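4.2 Selbstauskunft und gemessener Verbrauch

Dass Haushalte ihren Wasserverbrauch in der Küche zuverlässig einschätzen, wird in der Literatur häufiger vorausgesetzt als geprüft. Auch die Befragung in Usstead, auf die sich Garg und Abera stützen, begnügt sich mit einem einzigen Item zum Geschirrspülen. Von 955 versandten Fragebögen kam ein beträchtlicher Teil unvollständig zurück; wie mit den Lücken verfahren wurde, bleibt offen. 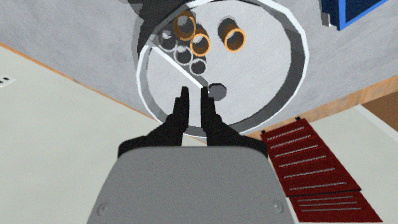
Hinzu kommt, dass die Zähler des Typs Uver nur alle 30 Minuten einen Wert speichern. Ein kurzer Spülvorgang lässt sich damit vom Händewaschen oder vom Gießen kaum trennen. Die Autoren ordnen solche Intervalle dennoch einer Tätigkeit zu und berufen sich auf die Tagebücher der Teilnehmenden, also auf eben jene Quelle, deren Güte erst zu zeigen wäre. Wir halten dieses Vorgehen für zirkulär.

In unserer Nacherhebung in Adugna (August, 50 Haushalte) lagen Tagebuch und Zähler bei 11 Haushalten so weit auseinander, dass wir die Angaben nicht verwenden konnten. Ein einheitliches Muster war nicht zu erkennen: Über- und Unterschätzung kamen beide vor, teils im selben Haushalt. Ob Spülbecken und Arbeitsfläche (Abb. 3) überhaupt als sinnvolle Erhebungseinheit taugen, scheint uns deshalb fraglich.

Abb. 3: Rundes Becken in hellgrauer Arbeitsfläche mit offenen zylindrischen Gefäßen, computergenerierte Darstellung. 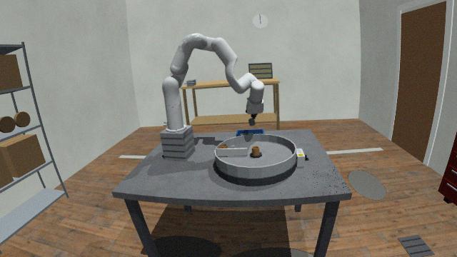
4.3 Übertragbarkeit auf Plukham

Für Plukham liegen bislang nur Jahressummen vor. Daraus auf das Verhalten am Becken zu schließen, wie es gelegentlich geschieht, ist nicht zulässig.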